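Subject: Re: [Dustcombe-yard] Clipping before winter, and which rug after

Hello all,

On Tuesday Cabrera's owner wrote:

> We have clipped him now and he is shivering in the field in the
> morning. The rug I have is the light one without filling. Should
> I put two light rugs, or buy one thick? And do I leave it on in
> the stable also? He is a cob, 400 kg, lives out in the day.
>
> Thank you, Wekesa Gachanja

Dear Wekesa, I had the same question with my mare Uditine, so I write what worked for us, and the others can correct me.

First, how much did you clip? If it is only the neck and belly, he still has his own coat on the back and he needs less than you think. With a full clip I would not stay with the light rug in December. 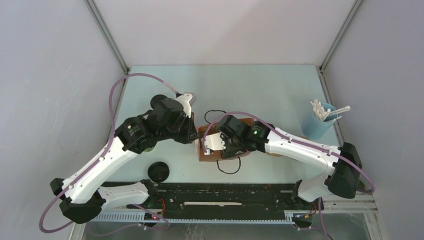
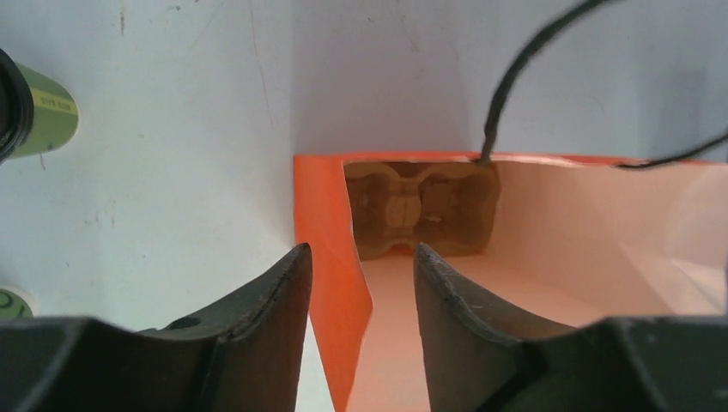
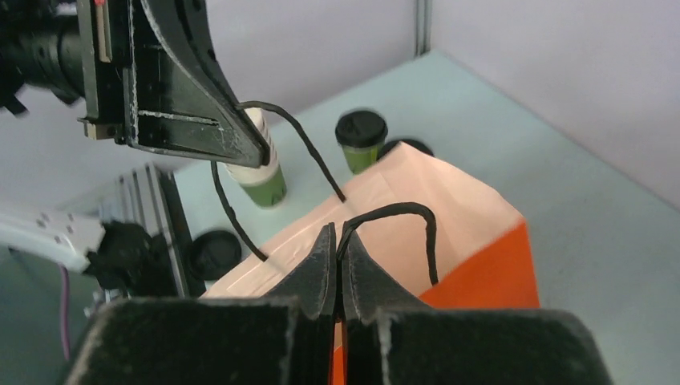 Two light rugs are possible, but with my mare the under one always moved backwards and rubbed her on the shoulder. I bought one with 123 cm back length, which was too short, and I had to change it. Please measure him from the middle of the chest to the end of the hindquarters before you order, and keep in mind that makers do not all measure in the same way.

In the stable I use a different rug, so the outdoor one can dry. Put your hand under it behind the withers in the morning. If the skin is damp, he is too warm and you must go one rug thinner. Cold ears alone do not say much.

Also give him more hay. Mine got about 5 kg extra on the cold days and she stopped shivering before I had even changed the rug.

I have a spare stable rug from Stulo, my old gelding, if you want to try the size. It has one broken strap. I would ask 40 pounds for it, but please try it on first. I am at the yard most evenings after six.

Kind regards,
Marit (box by the water tap)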